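About Us – Castholm Wash & Fold
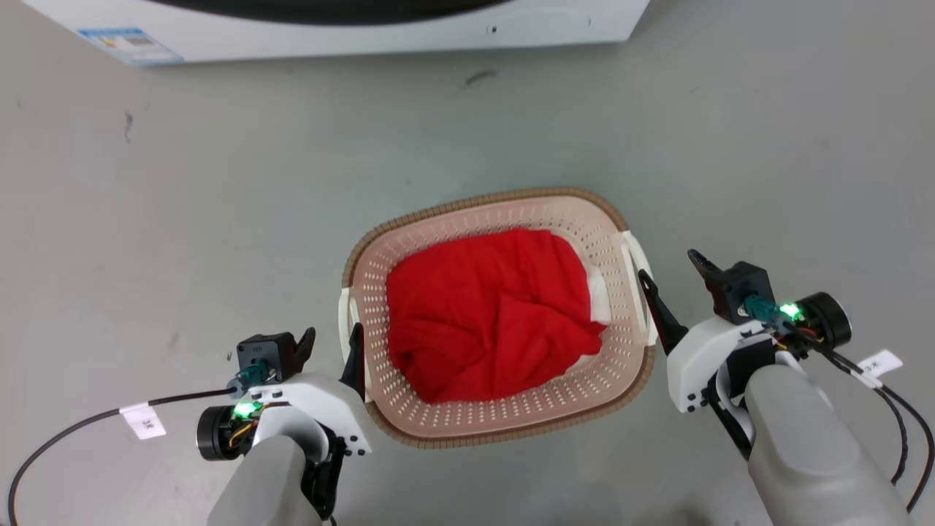

I started doing other people's laundry because I couldn't stand my own job, and because I had a decent washer and a neighbor with four kids. My name is Ákos Gulyás, and Castholm is what that turned into. We wash, dry, fold and hand back your clothes, and we do it one household at a time. One household, one basket, that's the rule. I like a basket with plenty of little holes in the walls and a handle on each short side, so air gets in and I can carry it without hugging somebody's socks. And yes, I do look at what's in there before anything goes near a washer. A big heap of bright red with a bit of white tucked in along the side? Those two get split up and they don't meet again until folding. I learned that one at nineteen with my dad's work shirts, and he wore pink to the shop for a month.

We opened on Bakos Street in August with 3 washers, a folding table my uncle built and a bell on the door that fell off the first morning. These days we have a second location over in Brernadum, which is smaller but gets much better light (great for spotting stains, terrible for the houseplants). Last year we did 2,613 loads between the two shops. I know the number because I write every single one in a notebook, and my wife added them up on a long car ride.

So what do we do all day? Mostly shirts, towels, sheets and kids' clothes. We also take the stuff you don't want to deal with – comforters, dog blankets, soccer uniforms that have been in a trunk since the weekend. I use an unscented soap unless you ask for something else, and you can bring your own if you have a favorite. If a label says cold, it gets cold. If there isn't a label, I'll call you. I check pockets too, and anything I find goes into an envelope with your name on it. Best find so far was a winning raffle ticket!

Folding is my favorite part, I'll admit it. I can talk about fitted sheets for longer than anybody wants to listen, and I'll show you how I do mine at the counter if you've got five minutes.

We pick up and drop off in Castholm, Brernadum and out along Ilter Road as far as the feed store. Leave your bag on the porch by 8 a.m. and it's normally back the next evening. Walk-ins are welcome at either shop, and you don't need an account or an app or anything like that. Just come in and say hi – if I'm in the back, yell.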